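Home | Posts | Recipes | About 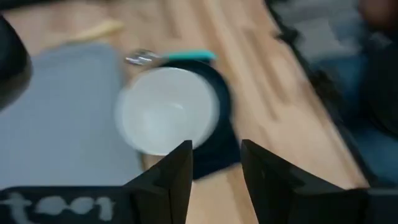

White bowl on the wood table.

I have been trying to eat soup for lunch every working day since March. I started because I was spending too much on sandwiches near the office, and I kept going because I found out I like soup more than I thought I did. This post is what I have learned so far. It is mostly about split pea and barley, with some notes on freezing at the end.

I make one pot on Tuesday night. I used to do it on the weekend like everyone else, but then I was sick of it before the week was half over. Tuesday splits things up. I get three lunches from the fresh pot and the rest come out of the freezer.

The pot is an old Ostrowski that came from my aunt. The lid doesn't fit well anymore and steam gets out one side, so I add more water than the recipe says. If your lid is good, start with less.

Split pea

I do not soak the peas. I did for years and then forgot once, and the soup was the same. Rinse them, pick out anything that looks like a stone, and put them in with an onion, two carrots and a bay leaf. I use 200 grams of peas for a small pot. Salt goes in late. A. Yeong, as I keep writing her name by mistake (it's A-yeong Yeon, she has corrected me twice), puts a spoon of miso in hers right before eating and I have started doing that too. It's very good. It does not taste like miso, it tastes like you used a ham bone.

It gets thick overnight. You will need to add water when you heat it up, more than seems right.

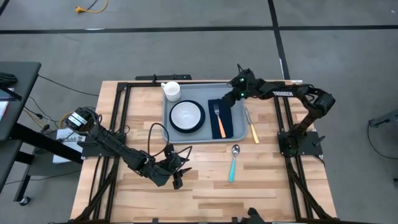
Barley is harder to get right, mostly on account of how much liquid it drinks. The first time I made it I ended up with something I could have sliced. What works for me now is cooking the barley by itself, draining it, and keeping it in a separate container. Then I put a scoop in the bowl and pour hot broth over it. The same goes for noodles. It does mean more things out at once when I'm serving, and for that I like a long stretch of blond butcher block with the darker streaks running through it, where I can line up the pot, the barley and the bread. At home I have a piece of counter the size of a cutting board, so I use the top of the washing machine.

For the broth I have gone back and forth. The Dondico cubes are fine but salty. If I have mushroom stems and celery ends I boil those for an hour instead. I keep them in a bag in the freezer until the bag is full. Ye-seo Seok told me to add the onion skins for color, and that does work, but too many make it bitter.

Other things I put in barley soup: cabbage, dill, a potato, leftover roast chicken. I tried beets and the whole thing went pink, and I ate it anyway.

I buy the barley at the store in Stilcombe that sells it loose. The one in Undulley is closer but only has the quick kind, and that goes soft in the freezer.
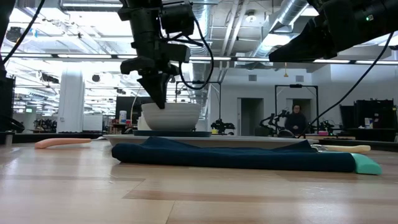
Freezing

Let it cool first. Leave space at the top of the container. Write what it is on the lid, because pea and lentil look the same frozen. I keep four portions in there at most, otherwise I forget the old ones at the back.

Anything with potato comes out grainy. I still eat it but I wouldn't give it to a guest. Cream goes in after reheating, never before.

Next I want to try a white bean one with lemon. If you have a recipe that holds up for three days in the fridge, leave it in the comments.

Recent posts
Bread that goes stale slower
Getting the smell out of a thermos
Two kinds of lentils
What I cook when the store is closed
Cleaning out the freezer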